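Drendside opens its doors, and its bin

The Lusex workshop at Drendside held its open day on 15 September 2024, and 18 of us from the newsletter list made the trip. The coffee was good. The parking was not.

Most of the afternoon went to the bin-picking demonstration, run by Tươi Thân, who has spent the better part of two years teaching an arm to pick up things a toddler manages before lunch. She took this comparison well, having made it herself in the first minute. The trick, she explained, is that every object wants to be held differently – a round thing rolls, a thin thing hides against the floor, and a scoop has opinions of its own.

Her team logged 400 practice picks in the week before we came and was happy with 390 of them. We asked about the other ten. She suggested we look at the cable rack, which was very tidy.

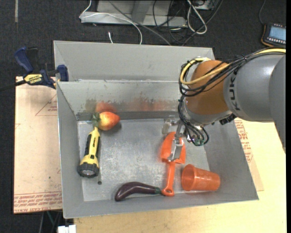 The arm at work over the bin, with the orange scoop under its gripper and the eggplant still to go.

The next open day is in November, at the Flundness site. Places are limited to 20, so write to the Châu desk early, and bring your own lunch.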